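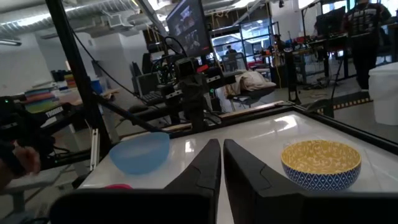 Figure 6.1 View from a wrist camera. The two fingertips are nearly closed over the table, with a plastic bowl to the left and a ceramic bowl to the right.

Chapter 6
Comparing Two-Finger Grippers

6.1 What a comparison has to hold fixed

Chapter 4 treated the gripper as a given. The arm was moved, the fingers closed, and any error in the grasp was charged to the planner or to the camera. In this chapter the arm and the planner stay the same and the gripper changes.

A gripper test is easy to run and hard to read. Suppose gripper A lifts a bowl more often than gripper B. The difference may come from the shape of the fingertips, the friction of the finger surface, the closing force, the opening width, or the delay between the close command and first contact. It may also come from the wrist camera, if one gripper body hides more of the table than the other. A single success rate mixes all of these.

Figure 6.1 shows the last problem. Tapered fingers leave a narrow strip of table in view between the tips, but the gripper body fills most of the lower edge of the picture. An object close to that edge may be seen only in part. The glossy table adds reflections of the overhead lights, which a simple brightness threshold can mistake for the rim of a bowl. A translucent bowl and a patterned one also place different demands on the detector, so a missed grasp on either should be checked against the camera record before it is charged to the fingers.

6.2 The data used in this chapter

The worked problems draw on the Ulitz bench set, a record of 3864 grasp attempts made with 4 grippers on 14 household objects. Two of the grippers, the Pidonen P2 and the Van Leeuwen short-jaw, have rigid fingers. The Fivance pair shares one drive unit and differs only in the tips – one flat, one tapered – and is the cleanest comparison in the set.

Each attempt is stored with the commanded pose, the motor current during closing, the wrist camera video, and an outcome code. The codes are defined in Section 6.4. Note that "slip" and "drop" are separate codes. A slip is motion of the object within a grasp that still holds; a drop ends the attempt.

6.3 Rim grasps and wall thickness

Bowls are usually picked up by the rim, with one finger inside and one outside. Let w be the opening between the fingertips, t the wall thickness at the rim, and d the thickness of the inner fingertip. For a centered approach, each side has a clearance of

c = (w - t) / 2

and the sideways position error must be smaller than c.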